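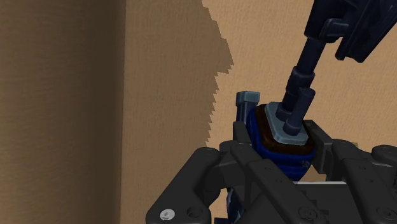 Urano Shared Workshop, evening course in home robotics
Handout 3: Closing the gripper on an awkward part
Notes by Imani Esposito

Last time we got the arm to move to a fixed point above the bench. This session covers the grip itself, first in the simulator and then on the arm we have been building from the Pamura plans. Bring your own laptop. The workshop machines have the older version of the scene files and will not load the new part.

Why we start in simulation

A bad grip in software costs a few seconds. A bad grip on the bench can strip a servo gear, and we have three spare sets left until the Strickland order comes in. Run every change in simulation first, and write the settings in the logbook before you move to the real arm.

The gripper

Our gripper is a linkage type with two fingers. Each finger is carried on bars that pivot at both ends, so the fingertips stay close to parallel as they close. Parallel tips suit flat-sided parts. On a curved wall you only get a narrow line of contact, and the part can turn about that line if it is heavy at the top.

Before fitting the bars, check each pivot by hand. It should swing under its own weight. If it sticks, back the screw off a quarter turn and try again. Do not oil printed bars.

Where to hold

Grip low, on the base, when the base is the stiffest section. Rods and pegs look like handy places to grab, but they bend, and the load then hangs off to one side. Bring both fingertips to the same height before closing. If one is higher, the part tips as soon as it leaves the bench.

A part that leans or carries a bulky top needs a slower lift. Set the lift speed to 300 in the config file for the first run. The default is 900, which is fine for plain blocks.

Closing force

The simulator stops the fingers when the contact force passes a limit. The real arm has no force sensor, so we use motor current as a stand-in. Juniper Mbeki measured this on the Colurmont bench last February and her table is pinned above the vice. Her readings are for bare plastic tips. Rubber pads will change them.

Collision shapes

If the fingers stop short of the part, or sink into it, look at the collision mesh before you touch the controller settings. A mesh with more than 2,000 faces runs slowly on most laptops. Simplify the upper section first and leave the base alone, as that is where the contact happens.

For next session

Save one run with the default lift speed and one with the slower setting. Bring both logs, and a small cross-head screwdriver.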